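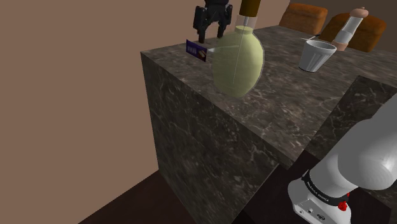

Green bottle, dark marble.

1/ We've been looking at places to hold my parents' anniversary party in December. Four visits so far. Posting notes in case anyone else is hunting for a room in the Vamevmont area.

2/ First was the Brikico Rooms. Nice space, holds 200 standing, but only 90 or so once you put tables in. Ask for the seated number before you drive out there. We didn't.

3/ Quote from Brikico was $3,277 for a Saturday night. That covers the room, two bartenders and cleanup. Food is extra and you have to use their kitchen.

4/ The Zuder Hall is cheaper at $1,463, but you bring everything. Plates, tablecloths, your own ice. They do have a bar license, so drinks have to be bought from them.

5/ Parking at Zuder is a gravel lot across the road. My aunt uses a walker, so that's a problem for us. Might not be for you.

6/ Third was the upstairs room at Sotiropoulos. It's a restaurant, so no room fee, just a minimum spend of $2,853 on food and drinks. There's an elevator. Coats go on a rack in the hallway.

7/ They'll do a set menu or a buffet. We tasted the lamb and the baked fish. Lamb was good, fish was a bit dry. The lemon potatoes are what I'd go back for.

8/ Fourth place wouldn't give a price until we picked a date and paid a deposit. We left.

9/ Things I'd ask on the first call: when does the music have to stop, can you bring your own cake, and is the tip already in the quote. Brikico adds 20% – it's on page three of the contract.

10/ Cake fee at Sotiropoulos is $2 a slice if it comes from outside. Zuder doesn't care.

11/ We're leaning toward Sotiropoulos. They're holding a Saturday for us until the end of next week. My brother still wants to see one more place with a dance floor.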